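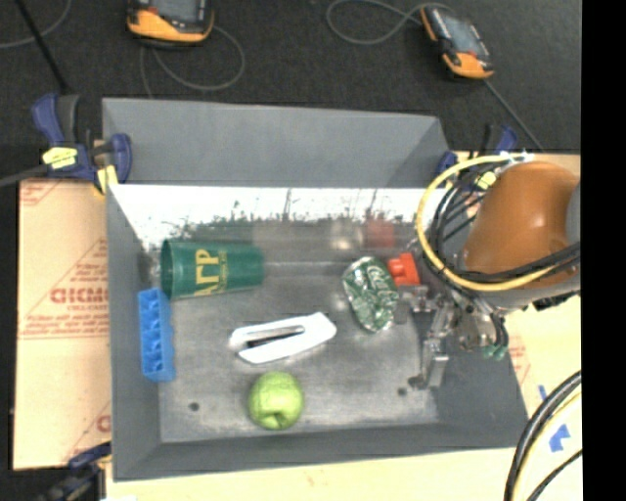 October 17, 2018 – bin cell, picking runs

Went through the cell rules with Orvokki before starting, as she is writing the version that goes to Skitbridge in December. Notes below are what we agreed and what is still open. Anything marked OPEN is not a rule yet, so please don't quote it to the Rorstead people.

**Bin fixing**

The bin gets clamped at the corners and the clamps stay on for the whole session. If one has to come off, the session ends and a new one starts, with a new reference check of the bin floor height. I lost most of a morning last week to a bin that had crept toward the arm between runs, and the log said nothing because nothing in the log measures it. Prapai wants a pencil line on the surface along the near edge. Cheap, so we're doing it.

**Objects**

- Mixed set only. At least one shiny thing, one soft or round thing and one with studs or edges. The crushed can stays in the set. It is the worst item we have for reflections and that's the reason to keep it.
- Fruit gets replaced when it bruises. Write the swap in the log.
- Don't stand things up neatly. Tip them in from the box and leave them how they land, including on their side or against a wall.
- No reaching in to "help" an item away from the wall. If the gripper can't get it, that is a result. Mark it W and go on.

**Handheld controllers**

Both had ended up on the floor behind the bin again, with their cables running off in loops. The Inthanon draft says a controller is either in a hand or on its hook. Orvokki pointed out that we don't have hooks on that side. I've asked for 2. Until they arrive the floor is tolerated, screen up, cable clear of where people walk.

Whoever holds the controller is the one who says "clear". Not the person at the desk.

**Cables on the arm**

Check the yellow and black loops around the wrist at the start of each session by jogging the last joint to both ends of its range at low speed. Look for rubbing against the casing. The old sheet said once a week, which is too seldom at the rate we're running now. Total since the last full inspection is under 4000 picks and the next inspection is due at that number – Prapai keeps the count.

**Speed**

70 percent is the cap with anyone inside the tape. OPEN: Orvokki thinks the cap should be lower when the lower finger is near the bin floor. I think it should be a separate limit on downward speed only. Needs a test with the force log on before either goes in the draft.

**Still to do**

- Send Belotico the question about finger wear. They asked for it in writing.
- Decide whether the cardboard next to the bin is allowed to stay. It saves the surface from scratches but it slides. Tape it or lose it.
- Print the W/M/D codes and stick them up by the desk. Two of us were using M for different things on Monday.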